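Inside the Denim Cell: My Morning at Rivico

By Lakshmi Nambiar
Posted in April

So I finally got myself onto one of Rivico's open mornings in Cunholm, after missing the last two, and I went straight past the coffee to the two-armed robot everyone had told me about. It works with clothes! I run a small repair shop, so a machine that has to deal with floppy stuff is much more my thing than another one stacking boxes.

Ashwin Kurup looks after it and was very patient with me. I figured he'd want to talk software, but most of what I got was upkeep, and I loved it. First thing every day he goes over the cables. They run along the outside of the arms, and if a loop is too short it tugs at the wrist, and if it's too long it drags over the cloth and pulls it crooked. He likes a loop he can get his whole hand through. Then he closes each gripper on a strip of paper and tries to slide the paper out. If it slides, the fingers come off and get cleaned (lint, mostly – denim sheds like a cat) and go back on with fresh screws, because he doesn't trust the old ones.

The setup is cheaper than I'd pictured. The sheet of cardboard on the table was Tala Chidiac's idea, after the bare top turned out to be too slippery for anything heavier than a T-shirt. When a sheet gets soft they swap it, and they get them free from the packing room. I have a bolt of rubber matting in my shop that cost me 70 dollars and does the same job, so that stung a bit.

Belts are the hard part. They're stiff one way and bendy the other, the buckle is heavy, and the whole thing moves when the pants do. They've logged 267 tries with belts so far and Ashwin wants 1,001 before he changes anything on the grippers (the extra one is for luck, he told me with a straight face). After every 100 he stops and goes back over the joints, wrist first, checking for play. I asked if I could wiggle one. I could not.

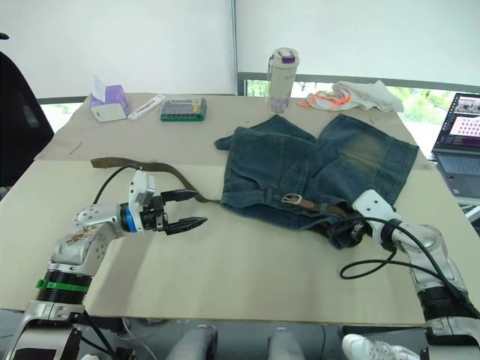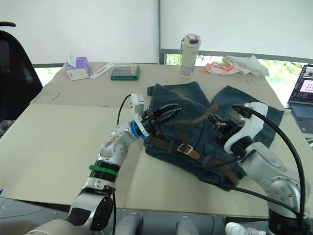 Denim and a brown leather belt on the cardboard, with both arms at the table.

I stayed way past my slot and missed the Zivel talk next door completely – if anyone took notes, please send them! Ashwin says they'll open up again once the belt tries are done, and I've already asked to bring a pair of overalls.

14 shares | 6 comments

Contact | © Lakshmi Nambiar | Back to top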